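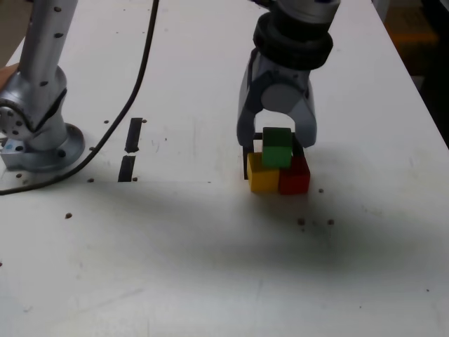
Green cube set across the joint between the yellow and the red.

Filed under: Walls & Paving / Bond and Jointing

Re: stack bond on the Ladlow boundary wall

Lamai Thongsuk wrote:
> The drawings for Ladlow show stack bond for the full run, 343 feet,
> with piers at 14 feet. The owner likes the straight vertical joints.
> My mason says he can lay it if we put wire in every second bed and
> that running bond would need none. Is he right on both counts? Also,
> does the lap have to be half a unit, or can we shift it less and
> keep something close to the look of the drawing?

Taking the second question first. The lap does not have to be half. A quarter of the unit length is the usual floor for calling it running bond. On a 16 inch block that is 4 inches. Below that, treat the wall as stack bond for design whatever it looks like from the street.

Third bond is a fair compromise, but it makes more cuts at the piers. At Plidcombe we ran third bond between piers and the cutting added more than a day per side. Set out the first course dry before you agree to it. If the bay length is not a whole number of units plus joints, move the piers on paper now.

On the reinforcement, he is right about stack bond and half right about running bond. In stack bond the head joints line up from footing to cap, so there is no path for load to spread sideways and no interlock if the footing drops at one point. The bed wire is doing the work the lap would have done. Every second course is what I would expect with 8 inch block. Lap the wire at least 6 inches at splices and do not let two splices fall in the same bay on adjacent beds.
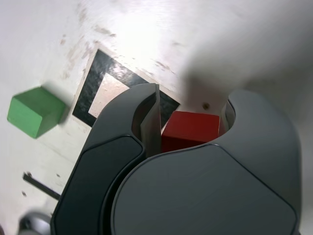

Running bond still wants wire for shrinkage on a run that long. The spacing can be wider, and the control joints matter more than the wire does. Put one at every second pier, and stop the wire there. Carrying wire through a control joint is the most common fault I see on block boundary walls, and it is hidden once the next course is down.

Some other points on the drawings:

- Grout and vertical bars are shown at the piers only. For stack bond I would ask the engineer about intermediate cells too. The Kuo detail that circulated here in May has them and it is a reasonable starting point, but it was drawn for a lower wall.
- The cap is shown with its joints directly over the wall joints. Offset them. Water gets into an aligned joint and has a straight run down.
- Order block from one batch if the yard will hold it. At Zostlow the second delivery of 1,000 was slightly long, and in stack bond the error showed by the fourth course. In running bond it would have been lost in the head joints.
- Tool the vertical joints before the beds.

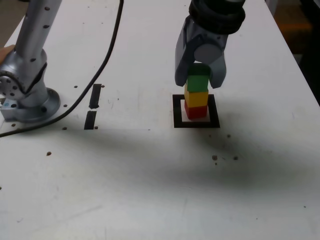
Three cubes stacked in the taped square.

If the owner stays with stack bond, get a sample panel built, one full bay with both piers, and look at it in low sun late in the afternoon. Uneven head joints are hard to see at noon.

What is the footing step at the low end? The drawing has a level change with no dimension on it.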